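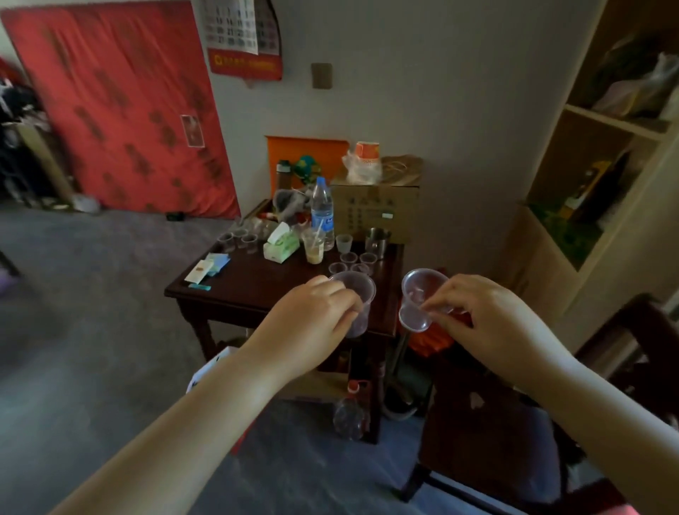
Moved my desk to the back room at the Tustamton office in April and inherited the side table along with it. Thread on what it takes to keep one small table usable. 1/9

The table was there before any of us. Dark reddish-brown wood, good solid legs. It was meant to hold a water jug and a box of tissues. It now holds whatever people have in their hands when they walk past. 2/9

The main problem is cups. The small clear plastic ones are so light that you don't think of them as anything. You pour a little water, drink it, set the cup down, and the next time you're thirsty you take a new one. By the afternoon there's a group of them at the front and another group in the back corner.

Our supplier is Nautiyal and I looked up what we were charged for. 1,192 cups since the move. There are 2 of us in here most days, plus visitors. 3/9

How I clear it now: pick up one in each hand, put one inside the other, keep going until there's a single stack. Empty ones only. Anything with a drink still in it stays where it is until I've asked. I poured out somebody's iced drink once, straw and all, and heard about it for a week.

Stack first and wipe after. If you wipe around the cups you just push them toward the edge, and they weigh nothing, so they go. 4/9

Next is the flat stuff. Packets, little boxes, strips of whatever. These hide well on a full table and they're the things people come looking for later. I put them all in one spot at the front left and leave them there for a day. Whatever hasn't been claimed goes in the drawer of my desk. 5/9

Steel mugs and thermos bottles are never trash and never mine to wash. They go to one side. The tissue box stays, within reach of the chair. 6/9

The tray at the back was my idea and I'm not sure it was a good one. I wanted a place for loose things so the rest of the top would stay clear. What I got was a full tray and a full table. It does make wiping faster, you lift one thing and not fifteen. I empty it on Fridays if I remember. 7/9

Floor counts too. Bottles roll under there and stay for days. The floor is plain concrete so at least a spill dries without leaving much, but check around the legs before you sweep or you'll be chasing a bottle across the room.

Same goes for the wall behind. We keep the bag of paper cups there on top of a cardboard box. I'd like us to finish the paper ones before anyone opens more plastic. Numurholm, the other office, switched to paper a while back and says the only complaint is that they go soft if you leave them overnight. Fine by me, that might get people to throw them out. 8/9

Whole job takes under ten minutes. I do it before lunch and again before I lock up. Tridach sells a cup dispenser with a collection tube on the side for the used ones and I've asked if we can get one. No answer yet. If you have one at your work, tell me whether people use the tube or just keep using the table. 9/9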